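Washing and Drying Fuzzy Socks and Small Plush Items

By Guðlaug Bisgaard
Last updated 14 Apr 2019
Filed under: Laundry, Knitwear

This guide covers socks, slippers and small stuffed items with a knobby or fluffy surface: chenille, boucle, coral fleece and the long-pile polyester sold as "cozy" or "feather" yarn. Wool and mohair are handled differently and have their own page. Anything with a battery or a sound box inside is outside the scope of this guide.

What you need

A basin that holds at least 2000 ml
Liquid detergent with no softener in it
Two light-colored towels
A mesh bag with a zipper, if you use the machine
A soft brush (a baby hairbrush or a suede brush)
Small scissors with a rounded tip
A cotton swab or a white cloth

Powder detergent can be used but has to be fully dissolved first. Undissolved grains lodge at the base of the pile and are hard to rinse out of a double-layer sock.

Check the item first

Turn socks inside out and look at the toe seam. On most fuzzy socks the pile is carried by a thin core thread, and when that thread breaks the fluff comes away in a line. A short bare line at the toe can be closed with a few stitches in matching thread before washing. If the break runs across the heel, wash by hand only.

On stuffed items, press along every seam with your thumb. A gap will open further once the filling takes on water. Close it first with a ladder stitch and keep the stitches short.

Test the dye. Wet the swab, press it on the darkest part of the item and hold it there while you count slowly to 60. Purples, reds and navy are the usual offenders. If the swab picks up color, wash the item alone in cold water and skip the soak below.

Read the care label if it is still there. Where it disagrees with this page, follow the label.

Washing by hand

1. Fill the basin with lukewarm water and add half a teaspoon of detergent. Stir until the water looks even.

2. Put the item in and press it down with a flat hand until it stops floating. Stuffed items take a while to fill. Squeeze and release under the surface to push the air out.

3. Soak for ten minutes. Leave it alone during this time.

4. Work the water through by squeezing. Do not rub two fuzzy surfaces against each other. The loops catch, and the pile tangles into small hard knots that do not brush out.

5. For gray soles, put a drop of detergent directly on the fabric and press it in with the back of a spoon. Wait a few minutes, then squeeze it through.

6. Drain and refill. Rinse until the water stays clear and there is no foam when you squeeze. Three changes of water are normal. Stuffed items can take more.

7. Lift the item with both hands underneath it. A soaked sock held by the cuff stretches under its own weight, and the cuff does not always recover.

Washing by machine

Use the machine for socks and for plush items that are smaller than your hand and have no glued parts. Turn socks inside out. Leave plush items right side out. Close the mesh bag and tuck the zipper pull under its flap if it has one.

Select a cold delicate cycle with the lowest spin setting. Do not load jeans, towels or anything with hook-and-loop tape in the same drum. Towels are the worst choice for dark socks: lint transfers in both directions. Leave out fabric softener. It coats the fibers, and the pile clumps after a few washes.

Take the bag out as soon as the cycle ends. Pile that dries while pressed flat against the drum keeps the dent, and you will need the steaming step further down.

Removing water

Lay the item on a dry towel, fold the towel over it and press with your forearms. For socks, roll the towel up from one end with the sock inside and lean on the roll. Switch to the second towel and repeat. Never wring. Wringing turns the lining against the outer layer, and the heel ends up on the side of the foot.

Stuffed items should be pressed from the middle outward. Check the thickest part by squeezing it against a dry corner of the towel. When the towel stays dry to the touch, move on.

Drying

Socks dry best over something that keeps the tube open. A drying rack with rounded pegs works, and so does a loosely rolled sheet of clean plastic mesh pushed into the leg. Stand the sock on the peg with the toe up, or lay it flat on a rack and turn it over once the top feels dry. Keep it away from radiators. Polyester pile goes stiff at the tips when it gets too hot, and there is no fix for that other than trimming.

Plush items go on a rack with air underneath. Turn them every few hours. Anything thick needs a full day, sometimes two. The surface dries long before the filling does, so press hard and smell it before you put it away. A damp core has a faint sour smell. If you notice it, go back to the rack and give it another night.

A tumble dryer on the no-heat setting is acceptable for socks that have already been pressed in a towel. Use the same mesh bag.

Restoring the pile

Brush only when fully dry. Hold the fabric flat with one hand and brush in short strokes, first against the direction of the pile and then with it. On chenille and boucle, use your fingertips instead of a brush - the bristles pull loops.

Flat patches respond to steam. Hold the item above a kettle spout at arm's length, using tongs, for a few seconds. Shake it, let it cool and brush again. A garment steamer on its lowest setting does the same job with less risk to your hand.

Hard knots have to be cut. Pinch the knot, lift it away from the base fabric and snip the outer half only. Cutting down to the core thread starts a bare line.

Storing

Do not fold one cuff over the other to make a ball. It is the quickest way to lose the elastic in a fuzzy sock, which is looser than the elastic in a plain one. Lay the pair together, roll from the toe and stand the roll upright in a drawer. The rolls are thick and hold each other in place.

Plush items should not be stored in sealed plastic. A cotton bag or an open box is fine. Vacuum bags flatten the filling, and polyester fill that has been under vacuum for a season comes back lumpy.

Common problems

The sock sheds in the first wash. This is loose fiber from cutting and should drop off sharply by the second wash. If it continues, the core thread is failing and the pair will not last.

The pile feels greasy. Detergent or softener residue. Soak in plain lukewarm water with a tablespoon of white vinegar, then rinse twice.

The filling has shifted to one end. Wait until the item is dry, then pull the clumps apart through the fabric with your fingertips and work them back a little at a time. Shaking does very little.

The color has gone dull. Usually lint. Go over the surface with a strip of tape before assuming that the dye has faded.

The item smells after drying. It was put away damp. Wash it again from step 1 and extend the drying time.

The wool and mohair page will be revised in November, with a separate section on felted slippers.

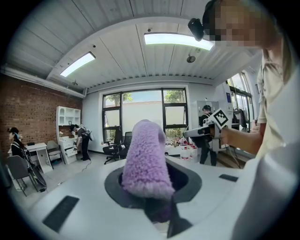
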